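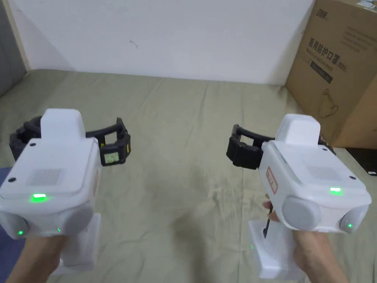

Stinora fitted sheet won't stay smooth, corners creeping up

Status: Solved
Department: Bedding help desk
Product: Stinora fitted sheet, queen, pale olive green
Opened by: Customer
Month opened: February

Customer wrote:

Hello, and thank you in advance for reading all of this, because I know I go on. I bought the Stinora sheet set in the pale olive green this winter, and I want to start by saying how much I love the color. I had gray sheets for years and the bedroom always looked like the weather outside. The green is soft and goes with the curtains, which were my grandmother's and don't go with very much, so I was delighted.

My trouble is with the fitted sheet. It wrinkles all over the middle of the bed, and I don't mean a few creases from the packaging. I make the bed at 7 in the morning, pull everything tight, and by the time I've had my coffee and sat on the edge to put my socks on, there are folds running every which way. At night it's worse. I wake up with one of the corners up near my shoulder (usually the one on the window side, at the head) and a big ridge of fabric under my back.

So far I have tried turning the sheet the other way around, washing it again and ironing it. The ironing looked wonderful until bedtime. I would rather not iron a fitted sheet every week if I can help it. I've never met one that would lie still on the board.

I don't want to send it back if there's a way to fix it. Is it the wrong size? Did I ruin it in the wash? I've already thrown out the box, I'm sorry to say.

Help desk replied:

Thank you for writing, and please don't apologize for the length! A long message saves us both a lot of back and forth. We're very glad the green works with the curtains.

Wrinkles in the middle together with corners that ride up usually point to the fit, though the dryer can have a hand in it too. May we ask you for a few things?

Could you measure the mattress from the bottom seam to the top seam, and add whatever you have on top of it (a pad, a topper, a featherbed)? Press the tape down gently so you aren't measuring the fluff.

Could you look at the tag sewn inside the hem near one of the foot corners and tell us what it says for pocket depth? We've made this sheet in more than one depth, and they look the same once they're folded.

And how do you wash and dry it? Setting, heat, what else goes in with it, and whether it sits in the dryer for a while afterward. We won't scold. Everybody's laundry waits sometimes.

Customer wrote:

You're very kind. All right, I had to take the whole bed apart, which needed doing anyway, and I found a bookmark and a glove.

The mattress by itself isn't anything special, but I have a Drokesen topper on it that I'd honestly forgotten to think of as part of the bed. It's been there so long. With the topper and the cotton pad, the tape says 16 inches.

The tag says it fits mattresses up to 19 inches. So it ought to be plenty, shouldn't it? I was expecting you to tell me it was too small.

As for the washing, I do it warm with the towels, to make a full load. Then the dryer on high with the towels, as the towels take forever. And yes, it does sit. I put a load in after supper and sometimes I don't remember it until I'm looking for something to put on the bed.

One more thing, and I don't know if it matters. The topper is slippery underneath. When I pulled the sheet off, the topper came a good way toward me with it.

Help desk replied:

That was a very thorough job, and the slippery topper matters quite a lot. Here is what we think is going on, with the caution that we're working from your notes.

The sheet is deep enough. It has some pocket to spare on your bed, and the extra length should tuck underneath. If it's only pulled down to the bottom edge of the mattress, the elastic sits on the side where it can't grip, and every time you sit down the slack travels up into the middle. That would give you the folds in the morning.

The topper adds to it by sliding. The sheet moves along with it, and the window side may simply be the side it slides away from.

Then there's the laundry. A sheet in with towels tends to wrap around them and twist, and it dries in ropes. High heat and a long sit in the drum press those twists in nicely, I'm afraid. You haven't ruined anything. Cotton forgives a good deal.

Please try the following, in this order:

1. Wash the fitted sheet without the towels. Pillowcases and the flat sheet can go along.

2. Dry on medium. Stop the dryer halfway, pull the sheet out, shake it loose and put it back in.

3. Take it out while it's the least bit damp and put it straight on the bed.

4. Before the sheet goes on, strip the bed down to the mattress and set the topper square. If you have a rug gripper pad, a piece of it between the mattress and the topper helps. Use the rubbery open-weave sort, with no adhesive.

5. Start with a corner at the head, then do the one diagonally across at the foot, then the other two. Lift the mattress a little each time and bring the elastic well underneath.

6. Smooth from the center outward with your forearm and tuck whatever you've gathered under the long sides.

Leave it for 2 nights before you judge it, and let us know how it looks.

Customer wrote:

Reporting back! I did everything except the rug pad the first time, since I didn't have any, and it was already better. The corners stayed under. I'd been stopping at the bottom edge exactly as you guessed. I had always thought that was where a fitted sheet went.

Still a bit wrinkled in the middle, and the topper had wandered by the second morning. So I went to the hardware store and bought a roll of the open-weave stuff and cut two strips, one for near the head and one for near the foot. That did it for the topper. It hasn't budged.

There are still some creases, and I'd like to ask about those. My sister has the Meléndez sheets, the 600 thread count, and hers look like a hotel. The label on mine says 300. Did I buy the wrong ones? She also swears by Flustik wrinkle spray, but I'm a bit wary of putting things on fabric my face is going to be on.

Help desk replied:

What good news about the topper, and well done with the strips.

You didn't buy the wrong ones. Yours are a plain weave, crisp and airy, and that kind of cotton shows creases whatever you do with it. A smoother, heavier weave will hang flatter, and some people find it warmer to sleep in. It comes down to what you like at three in the morning. We can't speak for your sister's set in particular, but a higher number on the label won't by itself make a sheet stay flat.

On the spray, we haven't tested that one with our dyes, so we'd rather not say yes or no. Plain water in a clean spray bottle does very well. Mist the creases lightly after the bed is made, smooth them with your hand, and leave the covers turned back until the sheet is dry. Skip fabric softener for a few washes, too, and the cotton will soften up by itself.

If you ever want to iron just one part, do the turned-down end of the flat sheet. It's the bit that shows, and it lies still on the board!

Customer wrote:

The water worked on the worst of them, and I've decided I can live with the rest. It's a bed, after all, and I'm in it with the light off. The ridge under my back is gone, and I haven't woken up wearing a corner all week.

You can close this. I may be back about the pillowcases, as one of them seems longer than the other, but I want to measure it properly first.

Help desk replied:

We'll close this one, and you're welcome to reply here if the sheet starts creeping again. For the pillowcases, lay them flat one on top of the other with the closed ends lined up and measure along the seam. Send us both numbers and we'll open a new ticket for you.

Ticket closed: fit and laundry advice given, no replacement needed.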